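Can a machine clear the table yet?

I said in April that I would come back to the question of household robots once I had read more and watched more, and a few of you have asked where that post got to. It is late because I kept changing my mind about what counts as doing a chore.

Take my own kitchen. After dinner the job is to get everything off the table, into the sink, washed, dried and back where it lives. I don't think of it as skilled work. I do it with the radio on. But when I wrote down each separate thing my hands did one evening, from picking up the first bowl to hanging up the tea towel, the list came to 131 lines, and I had left out the ones where I only moved something to get at something else.

A machine has to manage all of those. The demonstrations mostly show four or five. There is a clip from a firm called Urio that was passed round a lot in the spring, with an arm putting cups in a rack. It does it well. The cups are all the same, the rack has been bolted down, and someone has cleared the worktop first. If you sell cups by the thousand and need them in racks, that arm may be worth having. It would not be much use in my house, where the mugs are all different and one has a handle that has been glued twice.

That is the split I keep finding. On the shop floor the answer is already yes for a good many jobs, and has been for years. I worked for two summers in the packing hall at Flurkier, long before any of this was in the news, and there was a machine at the end of the line that folded cartons faster than any of us. It only folded one size. When the size changed, a fitter came over from Drurkunby and the line stopped for most of the morning. We got a long tea break out of it. The fitter was the clever part of that arrangement.

At home the size changes all the time. Things are stacked inside other things. A pot gets put away in a plastic bag, and the bag is slippery and mostly see-through, so the machine has to work out where the bag stops and the pot starts. Bowls in a stack want to come up two at a time. Chopsticks and spoons share a holder, and if you want one you have to get it out without dragging the rest with it.

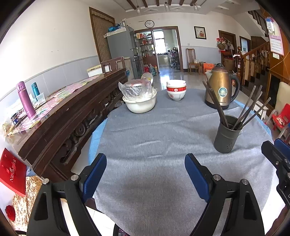
I do think grippers have improved a lot. Soft pads on the fingers make a real difference, and the cheaper two-fingered kind seems to do nearly as much as the complicated hands with all the joints. I have tried doing the washing up with a pair of kitchen tongs in each hand to see how bad it would be. It was slow, and I gave up on the lids, but I got further than I expected. So I doubt the fingers are what is holding things back. Knowing what to do next is harder, and so is noticing when a thing has started to slip.

Bostano say in their brochure that their kitchen model gets 80 per cent of table items to the right place. I would like to know what happens to the other 20. If it leaves them where they are, fine, I can finish off. If it drops them, I am sweeping up china as well as doing the dishes.

For now my answer is that a machine can do parts of a household chore, in a tidy room, with somebody standing by. I would pay for one that only dried and put away, even a slow one, as it could carry on after I had gone to bed. Next time I want to look at laundry, and fitted sheets in particular. If you have used any sort of folding machine at work, leave a comment and tell me what it was like.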